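About Rukerdale Packaging Laboratory

Rukerdale Packaging Laboratory tests transport packaging for manufacturers, fillers and freight forwarders. We measure how boxes, trays, closures and pallet loads respond to compression, vibration, impact and changes in humidity, and we issue written reports that our customers use for design approval, supplier changes and damage claims. We do not manufacture or sell packaging.

The laboratory was set up by Jintana Saengthong, a materials engineer who had spent her earlier career in corrugated board production. The first site was a single unit on Lis Road with one compression tester and a conditioning cabinet. It moved to the present building when the drop tower no longer fit under the old ceiling. Kulap Ongart joined as technical manager in the same period and is responsible for test methods, calibration and report review.

What we test

Most incoming work is secondary packaging: regular slotted cartons, die-cut boxes, shelf-ready trays and multi-depth mailers. We also test filled primary packs such as bottles, jars and pouches when the customer needs to know how the contents and the outer box behave together. An empty box and a packed box give different compression results, and the difference depends on headspace, the stiffness of the contents and the way the load is shared between them.

We accept samples from production runs, from pilot runs and from sample tables. Reports state which of these applies. Board cut on a sample table has not been through a printing press or a folder-gluer, and its strength is often higher than that of the production equivalent.

Conditioning

All paper-based samples are conditioned before testing. The standard atmosphere is used unless the customer specifies another. Samples are held flat, separated by spacers, and are not stacked more than 5 high in the chamber. The log for each chamber is kept with the job record, and any excursion outside tolerance during the conditioning period restarts the clock.

Cold chain and tropical profiles are available. These take longer to schedule because they occupy the large chamber, known in the building as Pendik after the side of the site it stands on.

Compression and stacking

Box compression is carried out on a fixed-platen machine. We report peak load, deflection at peak and the full load-deflection curve. Where a customer gives us a stacking pattern and a storage time, we can also run a dead-load test, in which a constant weight is applied and the time to failure is recorded. Dead-load tests run unattended and are the reason for most of our long lead times.

Customers sometimes ask for a single safety factor to convert a compression result into a permitted stack height. We provide a calculation with each input listed separately — overhang, pallet deck gaps, humidity, time under load — so that it can be checked and changed if the warehouse changes.

Drop, impact and vibration

The drop tester handles packs up to 40 kg. Orientation is set by face, edge and corner number, and the sequence is agreed in writing before the first drop. Vibration testing uses a vertical table with either a fixed-frequency or a random profile. Customers who have recorded their own route data can send it to us for conversion into a profile. Serketti, the software we wrote for this purpose, removes handling events from the record and treats them separately as impacts.

Packs are opened after the agreed sequence and not between drops, unless the protocol says otherwise. Damage is graded by two people working independently. If the grades differ, both are reported.

Packing trials

Opening and closing behavior affects transport performance. Flaps that spring back, creases that crack on the first fold and inserts that need force to seat all lead to packs that leave the line in a different state from the drawing. We run hand-packing trials on request, using the customer's product and the customer's packing instruction, and comment on flap retention, clearance and label position.

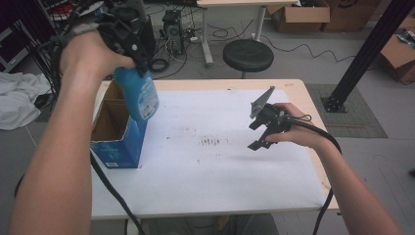

Reports and records

Each job receives a four-digit number when the samples are booked in. The number appears on every sample, every data file and every page of the report. A report contains the sample description, the conditioning record, the method, individual results, the mean and standard deviation, and any deviation from the method. Photographs of failure modes are included where they help the reader. Opinions and interpretation are placed in a separate section and signed separately.

Raw data is retained after the report is issued and can be supplied as a text file. Tested samples are kept in the racking for a limited period, then recycled. Customers who expect a dispute should ask for samples to be held.

Visiting and sending samples

Deliveries are received at the rear of the building, Unit 1215. Please mark each parcel with your company name and the quotation reference. Send flat blanks on a board or pallet, without tight strapping, and protect the corners. Crushed flutes cannot be recovered by conditioning, and damaged samples will be refused or tested with a note in the report.

Customers are welcome to witness tests by appointment. Safety shoes are required in the test hall. Inquiries about methods should be addressed to Kulap Ongart, and inquiries about quotations and lead times to the front office, extension 2435.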